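## 3. How the petition rules work in practice

The two towns in this study, Imham and Driltcombe, operate under the same state statute but have written different local rules on citizen petitions. In both, a resident who wants a question placed before the town council must collect signatures, file them with the clerk, and wait for the clerk to certify them. The statute sets the upper limit on how long certification may take. It leaves the format of the petition sheet, the notice to the public, and the handling of rejected signatures to the town.

Imham allows 30 days for collection, counted from the day the clerk stamps the blank form. Driltcombe counts from the first signature, so a circulator who picks up a form and leaves it in a drawer for a month loses nothing. Several petitions in our Driltcombe records were filed long after the form was issued, and all of them were accepted as timely. Under the Imham rule the same petitions would have expired.

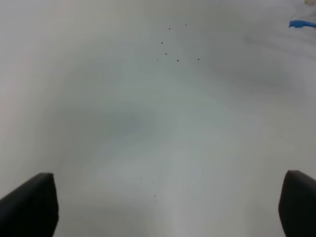 Who decides whether a signature is valid?

The clerk makes the first decision in both towns, by checking the name and street address against the current voter list. A circulator who disagrees may ask the council to review the rejected lines, and the council's vote is final unless someone goes to court.

We coded each rejected line by the reason written beside it. The most common reason in both towns was an address that did not match the voter list, usually after a move within the same town. Imham rejects these lines outright. Driltcombe accepts them if the signer was registered at any address in town on the day of signing. The difference matters most in wards with many renters, where people change apartments often and tend not to update their registration until the next general election.

Illegible names were the second reason. Neither town has a written standard for legibility. Clerks told us that they try to match the address first and then compare whatever letters can be read. We found no pattern suggesting that the subject of a petition affected how strictly this was done, but the number of contested sheets is too small to settle the point.

Figure 2 accompanies this section. The counts by ward are in the appendix, along with the coding sheet, which follows the one used in the earlier Georgiou survey with two categories merged.

Notice to the public is the other area where the towns differ. Imham posts a certified petition outside the clerk's office for 15 days before the council may take it up. Driltcombe posts it online through the Mondeck records system and requires no fixed waiting period, so a petition certified on a Friday can be on the agenda early the next week. Residents who spoke at council meetings in Driltcombe raised this more often than any other complaint. The council discussed a fixed period in September and put off a vote.

**Figure 2.** 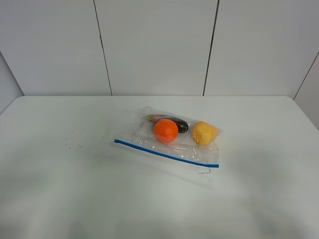 ### 3.1 Petitions that reached a vote

Of the petitions certified in Imham, 4 went to a council vote during the study period. The rest were withdrawn by their sponsors or referred to a department for a written reply. Referral does not end a petition under the local rules, although in the files we read no referred petition came back to the council.

Driltcombe has no referral step. Its council must either adopt the measure or schedule it for the ballot, and it chose the ballot in most cases.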